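Hands wanted for the tidying afternoons at Futotholm (paid, from June)

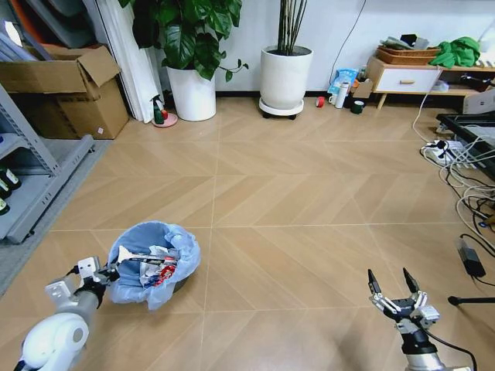
Wrappers in the bin at Futotholm, blue liner folded over the rim.

Hello! I run the household side of Skamidik, and I'm looking for people who don't mind picking up after other people for a few hours a week. If you can tie a knot in a bin bag and you've got opinions about which way a liner should be folded, please read on, because I think we'd get on very well.

We look after a set of furnished rooms called Futotholm, up on the second floor of the old Benex building. They're laid out like an ordinary flat, with a kitchen, a sitting room, a bedroom and a hall with far too many coat hooks, and they get used hard. People snack in there all day. By mid-afternoon there are sweet wrappers on the floor and mugs on every windowsill, and the cushions have usually wandered into the kitchen. I used to put it all straight on my own and I can't keep up any more, so this is me asking for help.

What you'd be doing

Mostly bins, floors and surfaces, if I'm plain about it. You'd go round each room, pick up the litter, empty the bins and put fresh liners in (over the rim, please, and pulled down a good way, or the whole lot slides in the first time someone drops something heavy). Then sweeping. The sitting room has a chevron floor, which I love, but crumbs get into the joins and you do need to sweep along the planks and not across them. After that it's washing up, folding blankets and putting things back where the list on the kitchen door says they live.

There are 9 bins altogether. The little one in the bathroom is a nuisance and I apologise for it in advance.

Now and then (perhaps one shift in four) there's packing as well: boxing up crockery and linen that's going over to our other rooms at Sezer, and unpacking whatever has come back. The boxes aren't heavy but there are stairs, and the lift has moods.

Hours and pay

Shifts start at 2 pm and finish at 5.30 pm. You'd do two a week to begin with, and we can talk about more once you've seen how you like it. Pay is 310 a month for two shifts a week, with holiday pay on top, and your bus fare is covered if you keep the tickets. Tea and biscuits are free, although you may find yourself sweeping up after the biscuits.

Who I'm after

I need 7 people and I'm really not fussy about experience. Students, retired people, parents who want something between lunch and tea – all welcome! You should be 18 or over, able to bend and kneel without it hurting, and happy to wear soft indoor shoes (we've got spares in most sizes). Tell me if you've got allergies to cleaning products and I'll get something different in. A calm temper helps when somebody walks through just after you've swept.

How to apply

Pop a note through the door marked Skamidik on the ground floor, or use the form on this page. No CV needed. Up to 300 words on yourself will do nicely, plus which afternoons you can't manage and the best time to ring you. I'll show everyone who applies round the rooms before we settle on anything, so wear something you don't mind getting dusty.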